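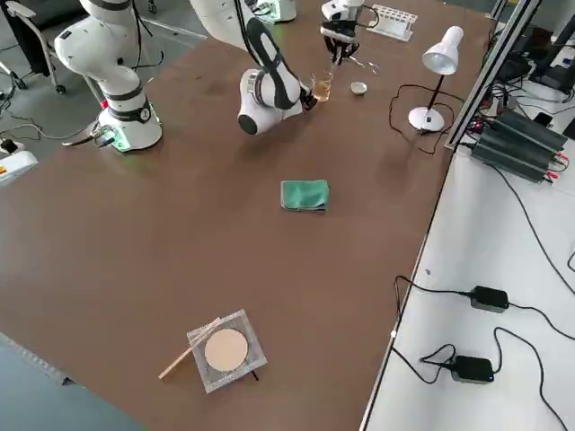
Der Tisch mit Lampe, Reagenzglasständer, Glas und dem grünen Tuch in der Mitte.

Werktisch-Notizen, 18. Februar 2018

Kurz und schnell, bin schon wieder halb auf dem Sprung. Thema diesmal: der große braune Tisch und was so alles darauf liegen bleibt.

Erstens die Lampe. Weißer Schirm, weißer Fuß, dünner schwarzer Ständer, steht rechts. Gutes Licht, keine Frage. Aber das Kabel! Liegt in Schlaufen quer über die Platte. Bitte beim nächsten Mal nach hinten wegführen und festclipsen. Clips sind im Schubfach unter der Fensterbank, 13 Stück, die reichen locker für alle Tische.

Zweitens Gläser. Wer was eingießt, schreibt einen Zettel dazu. Bernsteinfarben kann bei uns Apfelsaft sein, kalter Tee oder das Zeug aus dem Färbekurs, und ich probiere das sicher nicht aus. Kreppband und Stift liegen neben der Tür. Simão Carrilho hat ausserdem vorgeschlagen, Getränke nur noch auf dem kleinen Beistelltisch abzustellen. Finde ich gut, machen wir ab März so.

Drittens Kleinkram. Durchsichtige Teile auf der Platte übersieht man schnell, vor allem abends. Also ab damit in ein Schälchen, die kleinen weißen flachen sind dafür da. Nachschub ist bestellt, bei Grarmont, Lieferung dauert wohl noch.

Reagenzglasständer: bleibt hinten am Rand stehen, da stört er keinen. Im Kurs »Farben aus der Küche« brauchen wir ihn ganz, also bitte keine Pinsel reinstecken. Nach dem letzten Mal fehlten übrigens 4 Röhrchen. Falls die bei jemandem zu Hause gelandet sind – einfach zurückbringen.

Die flache klare Schale mit Rand kommt nach Gebrauch ins untere Regalfach. Was rund ist und hineingehört, bleibt drin.

Tücher: grün für die Tische, alles andere für Hände und Geschirr. Gefaltet hinlegen reicht völlig. Gewaschen wird montags, Kauko Kuusisto nimmt den Beutel mit, der muss bis neun draußen hängen.

Noch zwei Termine aus dem Haus: Färbekurs Teil zwei im März, genauer Tag folgt, noch sieben Plätze frei. Und der Ausflug nach Drurnby, da sind wir inzwischen über 47 Anmeldungen, der Bus ist damit voll. Warteliste hängt am schwarzen Brett, wer doch nicht mitkann, bitte dort austragen und nicht nur irgendwem im Flur bescheidsagen.

Das Protokoll vom letzten Treffen kommt mit der nächsten Ausgabe.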